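2024-08-15

Folding notes, short-sleeve tees, for the September packing sheet.

Went back to the plain crew neck in mint. The striped one from last week made it hard to tell a crease from a stripe. Shirts are from the Justametti box, size M, washed once, no softener. Drying rack was full so the last few went on hangers and have small bumps at the shoulders -- keep those out of the pile until they've been pressed.

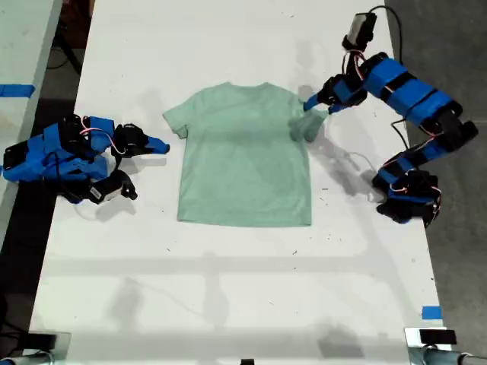 Order of folds is the same as on the Enache sheet: sleeves, then sides, then hem up to collar. Shirt goes down with the collar away from you and the body smoothed before anything else is touched. The body is good on this one, no wrinkles to speak of and the hem straight. The sleeve on the right is up off the table and bunched into a lump, and the cloth wants to be opened out again before it goes over, or the lump ends up inside the fold. The other sleeve stays flat until its turn.

Finished width has to fit the Groltitz sleeves, the 200 mm ones. The fold line should run straight down from the shoulder seam. If it starts too far in, the packet comes out narrow and slides around in the bag.
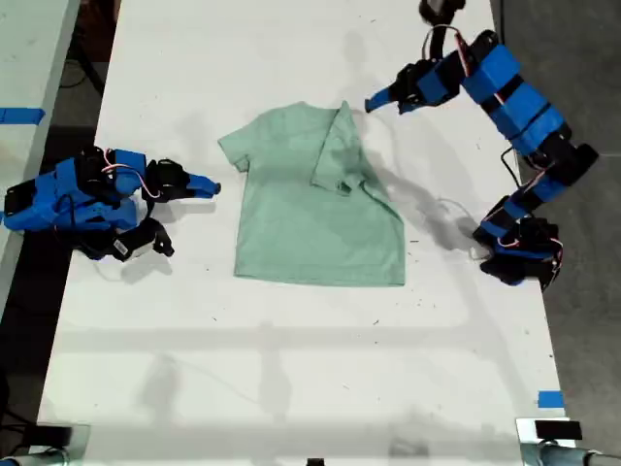 If it starts too far out, the bag won't close and the whole thing has to be opened up again. I would take narrow over wide for now.

Tried the Flakex board as a guide for the side folds. Good edge, but it drags the cloth when you pull it out. Might be better with the corners taped. Not using it on thin shirts.

Tabletop needs a wipe, it has scuffs and dark specks on it. Pale shirts will pick that up sooner or later.

To do:
press the 5 hanger shirts
order another 100 sleeves, same size
tape corners on the board and try again
write up the hem fold -- still no agreement on halves or thirds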